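Podness Serving Tray: Set-Up and Loading Guide
Section 4: Loading the tray with cans

Read this section before you open anything fizzy. It takes less time than mopping.

Before you begin

You will need the tray, a flat table, a dry cloth, and your cans. The tray has a wooden base and will sit happily on most tables. It will not sit happily on a tablecloth, whatever the person who ironed the tablecloth says.

1. Clear a space on the table wider than the tray. You will want open surface beside it for cans on their way in or out.

2. Set the tray down close to one edge of the table, with all of its base supported. Press each corner in turn. If it rocks, move it. Do not fold a napkin under it.

3. Wipe the base with the dry cloth. Grit under a can makes a noise you will remember.

4. Bring the cans to the table. Do not bring them in your arms, stacked to the chin.
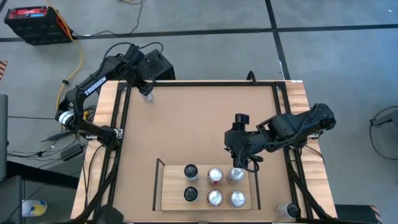 5. Stand the cans upright in straight rows, working from the far side toward you. Going the other way means reaching over cans you have already placed, and sleeves are not to be trusted.

6. Keep each kind of drink in its own row or column. Mixed loading is allowed, but guests will pick up every can to read it and put none of them back.

Note: The tray is rated for cans up to 500 ml. Bottles are covered in Section 6, at greater length and with more cautions.

Caution: Do not lay cans on their sides. They roll. We had a letter about this from a Mr. Darmawan Pasaribu, who owns a sloping porch.

Tall cans and short cans

Slim cans stand taller than ordinary soda cans and hide whatever is behind them. Put the tall ones at the back, as with school photographs.

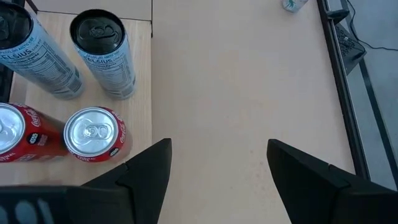

Photo: Sofia Athanasiadis / Podness

7. Slide the tall cans into the back row first. With a Celsius can, hold the body and leave the tab alone — the tab is for opening, and it takes hints.

8. Add the shorter cans in front. Coca-Cola cans of the ordinary height work well here. Turn the logos outward if that sort of thing matters in your house.

9. Leave enough room between cans for fingers. A tightly packed tray looks splendid until someone is thirsty.

10. Check the lids from above. Any can standing over the edge of the base should be moved inward before you go on to Section 5, Carrying.

Caution: A can that has been dropped should rest for 20 minutes before opening. It should also be opened by whoever dropped it.

If cans wobble after loading, repeat steps 2 and 3. If they still wobble, the table is the problem, and our warranty does not extend to the table.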